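El orden interior de una torre: cables, bridas y chapa

Por Florencia Navarrete

El ordenador de sobremesa envejece por dentro de manera poco uniforme. El procesador aguanta, la memoria aguanta y la placa base suele llegar en buen estado al final de su vida contable. Lo que se degrada antes es lo que figura en letra pequeña en el presupuesto: el cableado, las sujeciones, los conectores que se han enchufado y desenchufado más veces de las previstas. En el taller de Skoltby, dedicado a la revisión de equipos de oficina retirados, el cableado ocupa más tiempo de banco que cualquier otra partida.

El taller trabaja por lotes de 40 torres. El último, procedente de la renovación de una gestoría, llegó con 41: una unidad no constaba en el albarán y se tramitó aparte. Holger Eide, responsable de banco, aplica el mismo procedimiento a todas. Desconexión de la red, pulsación prolongada del botón de encendido para descargar la fuente, retirada del panel lateral, soplado a baja presión e inspección visual antes de tocar ningún conector.

La inspección empieza por la fuente de alimentación. En el estándar ATX, los colores de los conductores indican la tensión: amarillo para 12 voltios, rojo para 5, naranja para 3,3, negro para masa. El verde corresponde a la señal de encendido. Muchas fuentes recientes han abandonado el código y llevan todos los hilos en negro, lo que mejora el aspecto y complica el diagnóstico con polímetro. Eide prefiere las antiguas. «Con el color a la vista, una medida se hace en segundos. Con todo negro hay que contar pines en el conector», explica.

El segundo punto es el recorrido. Un mazo bien llevado sigue la chapa, deja libre la zona del ventilador y llega al conector con holgura suficiente para retirarlo sin tirar de los hilos. En los equipos de marca el recorrido viene decidido de fábrica y rara vez da problemas. En los montados por distribuidores pequeños varía de una unidad a otra, incluso dentro de un mismo pedido. 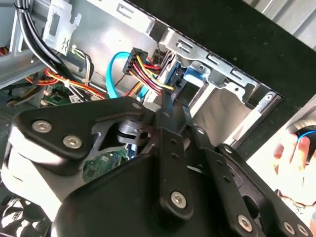 Las bridas merecen un apartado propio. La de nailon blanco, sin aditivos contra la radiación ultravioleta, es perfectamente válida en el interior de una caja cerrada. El fallo habitual es el apriete. Una brida cerrada con pistola tensora a la máxima fuerza marca el aislante y, en un mazo que se dobla justo al lado, concentra el esfuerzo en pocos milímetros. El criterio de Skoltby es que la brida pueda girar sobre el mazo con la presión de un dedo. El sobrante se corta a ras con alicate de corte plano; el corte en bisel deja una arista que abre la piel de los nudillos.

Kagiso Dlamini, que lleva la parte mecánica, insiste en la chapa. Las cajas de oficina se fabrican en acero de poco espesor, con los cantos doblados en las caras exteriores y a menudo sin rebordear en las interiores. Donde un mazo cruza un canto vivo coloca un perfil de goma en U, que se vende por metros. Es una pieza barata y se omite casi siempre. También revisa los soportes de unidades: los troquelados de fijación se deforman cuando alguien fuerza un disco con los tornillos equivocados, y la rosca de 6-32 y la métrica M3 se confunden con facilidad.

Para los tornillos, el taller utiliza cajas compartimentadas Narier, con una bandeja por tipo de rosca. El consumo anual ronda lo previsible en estas operaciones — mucho tornillo de panel, poco separador de placa — y se repone en octubre, con el inventario. El último pedido fue de 2.000 bridas y 700 tornillos de rosca gruesa.

Queda la cuestión de si conviene rehacer un cableado que funciona. Bo-ram Koo, que gestiona la venta de los equipos revisados a través de Kurkora, defiende la intervención mínima: cada conector que se retira es un conector que puede volver mal asentado. Dlamini sostiene lo contrario en las torres con ventilación frontal, donde un mazo suelto ante la entrada de aire perjudica la refrigeración. La solución adoptada es intermedia. Se reordena lo que estorba al flujo de aire o roza con un canto, y lo demás se deja como vino.

Antes de cerrar, cada unidad pasa por una prueba de carga con el panel puesto. Abierta, la caja refrigera de otro modo y la lectura de temperatura no sirve. Si el resultado es correcto, se anota en la ficha el modelo de fuente, el estado del conector de 24 pines y las bridas sustituidas, y la torre pasa a la estantería de salida.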